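# Paperless for whom?

My dentist went paperless in December. I know because they mailed me a letter about it.

The letter said that from now on I would fill out my forms on a portal called Moseo, at home, before my visit. I did. It took me most of an evening, and the portal logged me out twice. When I got to the front desk, the receptionist handed me a clipboard with the same questions on it. She said the portal answers "don't always come over." I filled it out again, with a pen on a chain.

I have been hearing about the end of paper for my whole working life. I spent 19 years in the back office of a freight company, Tjoa, and sat through three separate rollouts of a system that was going to let us clear out the filing cabinets. The cabinets did go, the third time. They were replaced by a rented storage unit across town, where the contents of the cabinets went, and by a shared drive where you could find a bill of lading if you knew which of four people had saved it and what sort of mood they were in when they named the file.

I don't love paper. I've had the cuts and I've moved the boxes. What I don't trust is the word "paperless," which gets used as if it described a saving when mostly it describes a transfer. The form still exists. Somebody still has to fill it out, check it, keep it and find it again. The question is who does that now, on whose time and with whose ink.

Take my electric company. They want me off paper bills, and they say it's for the trees. Maybe it is. It is also for the postage, and they'd get more respect from me if they said so. When I gave in, the bill stopped being a thing that arrived and became a thing I had to go get. I get an email telling me a statement is ready. It does not tell me how much I owe. For that I need a password, and for the password I need a code, and for the code I need the phone, which is charging in the other room. Then, if I need to prove where I live, say to get a library card, I have to print the bill myself, and the library would like both pages.

That last part gets left out of the brochures. A lot of paper didn't disappear. It moved to my house.

My neighbor Yoga Entili thinks I'm being a crank about this, and she has a decent case. She takes care of her father's bills and prescriptions from two time zones away, and she couldn't do it if everything still landed in his mailbox. She can look up his records at midnight. She doesn't have to call anyone and wait on hold. For her, the portals are the best thing to happen in years, and I'm not going to argue with a woman who is keeping her father in his own home.

But when I asked what she does with the records once she finds them, she laughed and pointed at a three-ring binder. She prints the medication list every time it changes and mails it to him, and he tapes it to the fridge. The aides read the fridge. None of them has a login.

I think about that fridge a lot. A sheet of paper doesn't ask who you are. It works when the power's out. You can write on it in the margin, fold it, hand it to a stranger, and know by looking whether it's been changed. Those are real advantages and they get treated like bad habits. The people who sell these systems talk about paper users the way gym owners talk about people on the couch.

And they do sell them. A woman who runs a small upholstery shop near me showed me the quote she got from an outfit called Eltarari for a "starter document solution." It was $899 up front, before the monthly fee. She keeps her orders in a spiral notebook. I asked what problem the new thing would solve, and she said the salesman had been very concerned about a fire. It's a fair worry. She bought a metal box.

I'll grant the vendors something. Search is wonderful when it works. If you have to find one invoice among thousands, a good system beats a good clerk, and it doesn't take lunch. Hospitals and courts should have left carbon copies behind, and I'm glad they mostly did. My complaint is with the claim that it all gets simpler for everyone. Ask to see the simpler part. Ask how many steps the customer had before and how many the customer has after. In my experience the person giving the presentation has only counted the steps on their own side of the counter.

The city of Curau, where I pay my taxes, has a counter like that. Last spring the permits office put up a sign saying it no longer accepts paper applications. I needed a permit for a fence. I applied online, and the confirmation told me to print it, sign it, and bring it in. The man at the window scanned my printout and dropped it in a bin. It took 48 days to get the fence approved, so I had plenty of time to think about the bin.

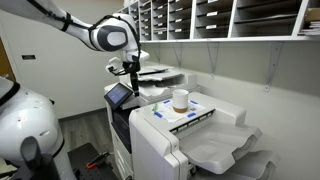 If you want to know whether an office has given up paper, skip the mission statement and go see what it has bought. An office that was truly done with paper would have a small printer in a closet, under a dust cover. What I keep seeing is the big white multifunction kind with a touchscreen on the front and output trays stacked up like shelves. You don't build more than one place for the paper to come out unless you expect paper. I'd like my dentist to know that I noticed theirs, too, on the way back from returning the clipboard.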